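Vunddale Tabletop Items: Data Card

Last updated: June

Vunddale is a small inventory of ordinary household and desk items, kept as plain records with a few reference pictures. It covers fruit, bowls, baskets, desk holders and other open containers. The card explains how items are named, how a layout is written down, and what the records leave out.

## Contents

The release holds 66 item records and 21 layout records. An item record covers one object. A layout record covers a group of objects standing together on one surface, with their order from left to right and which object is inside which.

Files:

- items.csv, one row per item
- layouts.csv, one row per layout
- terms.txt, the word list used for shape, surface and rim
- notes/, free-text remarks, not checked

The word list was taken over from an earlier inventory, Skusterora, and shortened. Terms for cutlery and lids were dropped. Terms for rims were added, as most of the naming disputes in Skusterora were over rims.

## Item fields

name: lowercase, two to four words, color first if a color is needed to tell two items apart.

class: one of food, bowl, basket, holder, tray, other.

surface: smooth, ribbed, mesh, woven-look, mixed. Use woven-look for molded plastic that has a rattan pattern. Use mesh for perforated metal.

rim: plain, rolled, wavy, slotted. A basket with a handle opening cut into the rim is slotted, even when only one such opening is recorded.

see_through: none, partial, full. Frosted glass is partial. Mesh is also partial, and the surface field keeps the two apart.

contents: the name of whatever is inside, or the word empty. Leave the field blank if the inside can't be checked.

## Layout fields

Order is written from left to right as seen from the front edge of the table. Depth is written as front, middle or back. Angles aren't measured. An object that is turned a little is marked "slightly angled" and left at that.

Nesting is written with a colon, container first. A mango in a bowl becomes bowl:mango. The inner object doesn't get its own place in the left-to-right order.

The layout below is stored as "green glass bowl:mango, black mesh holder:empty, green basket:empty". Both the bowl and the basket are green, so their names carry a second word for material or class.

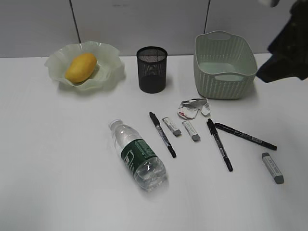
Why is a pen holder recorded as "holder" and not "cup"?

The cup class was removed from the word list. Pen holders, brush pots and toothbrush mugs all go under holder, and the name field says what kind it is.

Color names are kept short. Pale green, sage green and mint were separate values in the first draft and were merged into green after two people labeled the same basket three different ways. The original wording survives in the notes folder for anyone who needs the finer shades. Yellow and orange are still separate. Fruit that shows both gets the color that covers more of the skin.

## Surfaces

Tabletop color is stored once per layout. Accepted values are white, gray, wood and other. The finish is matte or glossy. Walls and partitions behind the table are not recorded, and neither are shadows.

## Known problems

- The class tray overlaps with basket for anything low and rectangular. Sort by name before counting either class.
- 10 item records have no rim value. All are food, where the field has no meaning, but an empty cell still fails the strict check.
- Sizes are missing throughout. A size column was tried with small, medium and large and was dropped.
- Ripeness isn't recorded for fruit.

## Checking your copy

Run the Pokent checker on both CSV files. It reports unknown terms, repeated names and nesting that points to an item not in the list. Warnings on see_through can be ignored in this release. Errors can't.

Nesting deeper than one level is rejected. If a fruit sits in a bowl and the bowl sits in a basket, write two entries and link them in the notes.

## Changes

Latest: merged green values, removed cup, added slotted to the rim terms.

Before that: 20 layout records, no nesting, rim field optional for all classes.

## Comments

ye_tables: The colon breaks my import because our other sheets use it for times. Is a slash accepted?

Ye maintainers: A slash passes the checker if you set it in the header line. Don't mix the two in one file.

basketcase4: woven-look should be split. Real rattan and molded plastic are both ending up there in my copy.

ye_tables: Same here. I put the material in the name for now, "plastic basket" and "rattan basket".

lowshelf: Please bring the lids back.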